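Safety review: an interview with Hannelore Teuber

July 7, 2018

When an arm at the Testow laboratory failed to stop on command in June, no one was hurt and nothing of value was broken. Hannelore Teuber, who leads the safety office at Lightfoot, nevertheless suspended all two-arm work for nine days. She met us at the laboratory to discuss the fault and what has changed as a result.

The task under way was a plain one. Pencils, pens, crayons and erasers are spread on a table, and a pair of arms sorts them into plastic bins. "It is a slow job with light objects," Ms Teuber said. "People had grown comfortable with it, and I include myself in that."

According to the incident report, the operator released the enabling switch in order to clear a dropped eraser. The left arm held its position as expected. The right arm carried on for a further 20 centimetres and closed its gripper beside the operator's wrist.

"The operator did what the procedure asked," Ms Teuber said. "He let go of the switch, he waited, and he saw one arm standing still. He took that to mean both were. I would have done the same."

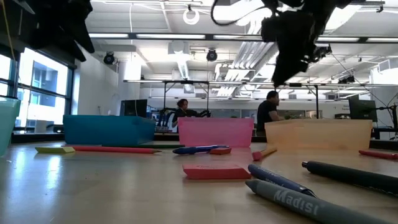
The cause was traced by Zoltán Győri, the engineer responsible for the control software. The stop signal was sent to both arms, but the right controller had been restarted that morning and had come back with an older settings file. Under those settings a stop was queued behind the movement already in progress.

Mr Győri repeated the test 77 times with the old file in place. The arm overran on every occasion when it was already in motion, and on none when it was at rest. "That explains why our morning checks passed," he said. "We were testing the stop on an arm that was standing still."

The checks have been rewritten. Each arm is now stopped in mid-movement before work begins, and a controller which reports the wrong settings file will not accept power. The switch no longer relies on software alone - it also opens a relay supplied by Vullora, at a cost of 2,000 euros for each station.

Ms Teuber was asked whether nine days had been excessive for an event without injury. She did not think so. "A gripper that closes on a pencil will close on a finger," she said. "I had two requests to restart early and I refused both."

She was less satisfied with the reporting. The operator told his supervisor at once, but the written notice reached her office the following afternoon, and the arms had been used in the meantime. Staff may now lock out a station themselves, without approval, and only the safety office can release it.

A second review, led by Verena Bühler, will examine the remaining stations at the Hindis site. Its findings will be sent to all operators.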